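Chapter 3
Packaging and the Household Bin

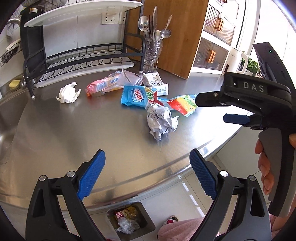

Figure 3.1 Crumpled wrappers and paper on a stainless steel countertop. The light blue wrapper in the middle carries the name Nestlé.

Most of the things we buy come inside something else. A biscuit has a wrapper, the wrapper may be in a box, and the box travelled to the shop in a larger box with a sheet of plastic stretched over it. Chapter 2 followed goods from the factory to the till. In this chapter we look at what is left when the goods have been used, and at who has to deal with it.

By the end of the chapter you should be able to:
explain the difference between primary, secondary and transit packaging
describe what packaging is for and what it costs
say why some materials are easier to recycle than others
read a simple waste survey and comment on its results

Key words: packaging, laminate, residual waste, contamination, sorting, kerbside collection

3.1 What packaging does

Packaging is often talked about as if it were waste from the start. For most of its life it has a job. It keeps food clean, keeps air and damp out, holds loose items together and carries printed information such as the weight and the ingredients. A crisp packet that lets in air will give you soft crisps within a day or two. A cucumber without its film dries out sooner than one left covered.

Primary packaging touches the product itself. Secondary packaging groups several items together, like the card sleeve around a set of yoghurt pots. Transit packaging protects goods on the move and is usually taken off before the customer sees it. Households throw away the first two kinds. Shops and warehouses throw away most of the third, and because it tends to be clean and all of one type, it is easier to recycle.

3.2 Why small wrappers are a problem

A glass bottle is made of one main material. Many snack wrappers are made of several, pressed together in layers too thin to see. One layer takes the print, another keeps out moisture and a third lets the wrapper be sealed with heat. A material built up in this way is called a laminate. It is light and cheap, and it does its work well, but the layers are hard to pull apart again.

Size matters too. Sorting plants use screens and moving belts, and small pieces can fall through the gaps and end up with the grit and broken glass. Paper that has been screwed up with food inside may be too dirty to use. This is known as contamination, and a badly contaminated load can be turned away even when most of it is sound.

Case study: Jarnena

Jarnena is a small coastal town with a kerbside collection for paper, tins and bottles. In April the town council asked Magdy Younis, a waste officer, to find out what was still going into the ordinary bins. His team opened bags from 70 homes, spread over 2 districts, and sorted the contents by hand.

Wrappers and films made up only a small part of the weight. By volume the picture was different: they took up roughly 31 per cent of the space in the bags. Younis's report, dated 21 July 2020, pointed out that lorries on the Fajardo road were filling up long before they reached their weight limit, so they made more trips to the tip than the tonnage alone would suggest.

The report made one main proposal – a drop-off point for soft plastics beside the Vivell supermarket, where many residents already parked. It left open the question of who should pay for emptying it.

Activity 3A

Keep a record of the packaging your household throws away over three days. Use a table with columns for the item, the material (if it is marked) and the bin it went into. Do not handle broken glass or anything sharp.

Compare your table with a partner's. Which materials appear in both? Were there any items you could not name a material for? Keep your results, as you will need them again in section 3.4 when we look at deposit schemes.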